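Hisel Worktops - Frequently Asked Questions

Last updated 23/05/2020

These are the things people ask us most, in the order they tend to ask them. If your question is missing, write to us and it may turn up in the next version, slightly tidied.

Is marble a sensible choice for a kitchen?

Not entirely. It stains, it scratches and it takes a dim view of lemons. People have been putting it in kitchens for centuries anyway, and most of them seem content. If you want a surface that looks the same in ten years as it did on the day it went in, ask us for granite or quartz and we will sell you that instead.

What does it cost?

Our plain white starts at £191 per square metre, cut and polished. Sink and hob cut-outs are £49 each. A middling kitchen with one run of worktop and an island came to £2,241 last July, fitting included. Yours will be different, usually upwards.

Will you match the slab to my sample?

We will try. A sample is the size of a coaster and a slab is the size of a door, so expect the slab to have a few ideas of its own. You are welcome to come to the Ostville yard and pick one out. Bring a cupboard door if you can, and sturdy shoes.

How do I get a stain out?

Work out what it is first. Oil wants a paste of bicarbonate of soda and water, left under cling film overnight. Tea, coffee and wine want the same paste made with weak hydrogen peroxide, on white marble only.
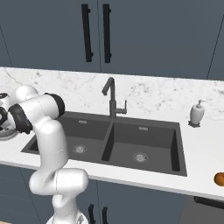
If the mark is dull and pale, it is an etch, and no paste on earth will shift it. Acid has taken the polish off the stone. Small etches can be rubbed out with marble polishing powder, a damp cloth and more patience than you planned on.

Can I use vinegar?

No.

Even diluted?

Still no. We get this one weekly. Washing-up liquid and warm water will do.

How often should it be sealed?

Once a year for most homes, twice if you cook a lot of curry. Drip some water on the stone and wait ten minutes. If it leaves a dark patch, get the sealer out. Sealing slows stains down but does nothing about etching - see above, under lemons.

Can I put hot pans on it?

The marble will probably cope. The sealer may not, and a sudden change of heat can crack a slab near a cut-out. Use a trivet.

Do you deliver to Hetetberg?

Yes, on alternate weeks. The bridge has a weight limit, so larger orders go over in two trips and we charge for one.

Can I return an offcut?

You can, but we have plenty.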